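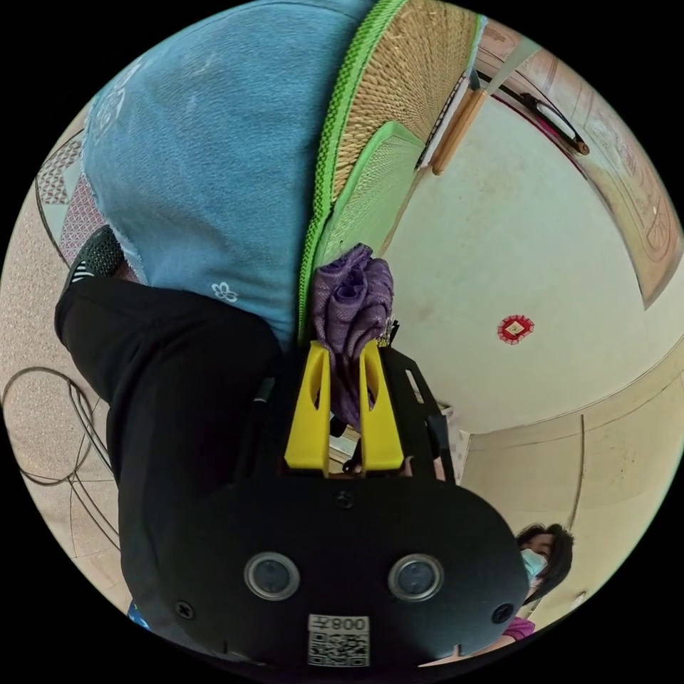 Purple cloth pinched in the left unit, wrist cam view

Handheld demos for cloth folding, does the home matter?

skernier_dan
So we trained two folding policies. One on 1300 demos from a single lab table, one on 100 demos each from a bunch of real bedrooms. Same arm for testing. The bedroom one got 63 percent on beds it never saw, lab one was awful. Skin deep result or real? Want opinions before I write it up in April.

orken7
What's the total for the bedroom set? If its bigger than 1300 you're just measuring data size.

skernier_dan
Same total, 13 homes. Should of said that.

tandton_b
Not convinced. Mat weave, bright green edging, big blue fabric behind the cloth... that's a lot of texture the lab never had. Could be plain visual variety. Did you try random backgrounds on the lab set? Cheap to do.
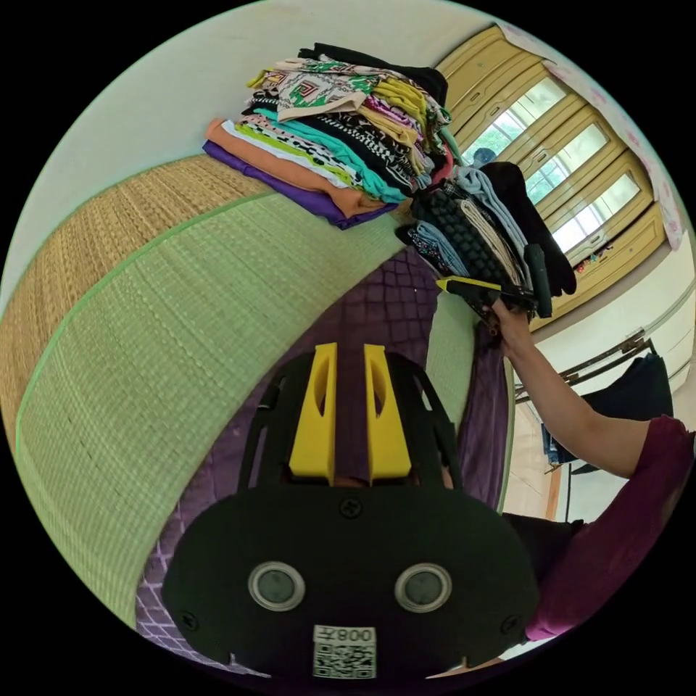
Re: background swap

skernier_dan
Tried it, 3 seeds. Helped a bit, nowhere near the gap. I think it's the heights and the way people reach. Everybody stands different at a bed.

orken7
Or the fisheye. Cloth near the rim bends like crazy, table demos keep it dead center. Check where the cloth sits in veiw for both sets.

kristiansen_lab
Agree w/ orken. Also two hands. When the other gripper comes in from the side it covers stuff, policy has to have seen that.

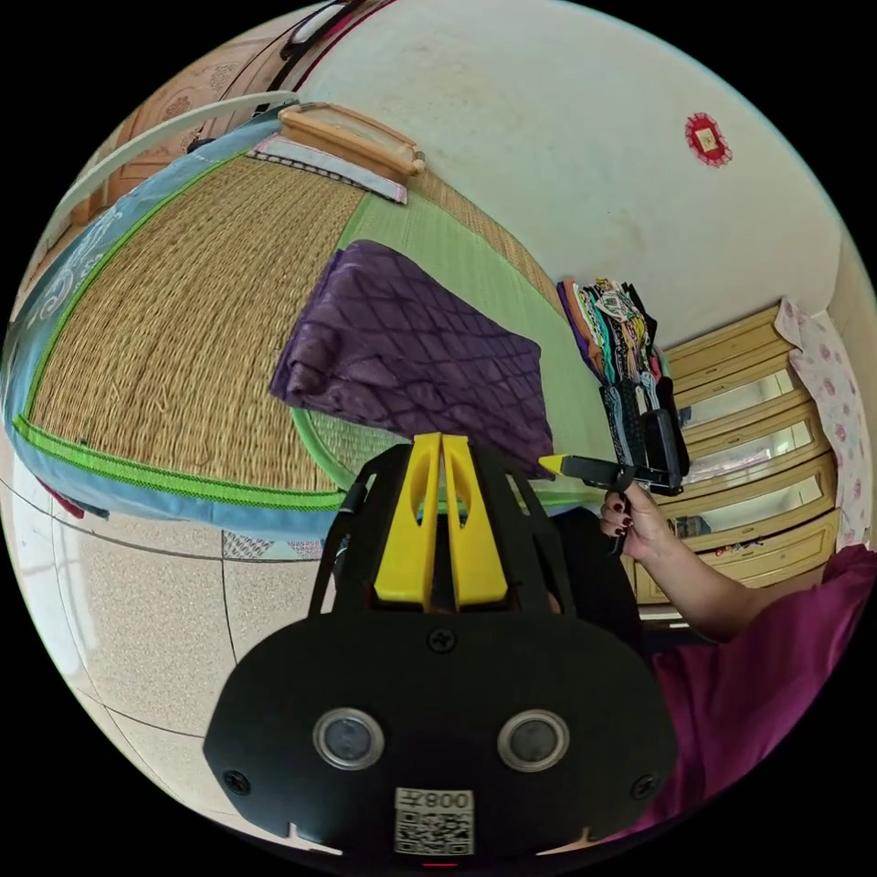
Second gripper in from the right, cloth on the mat

tandton_b
ok that one I buy. Still want the plot by cloth position tho

skernier_dan
Running it tonight, will post the numbers in here.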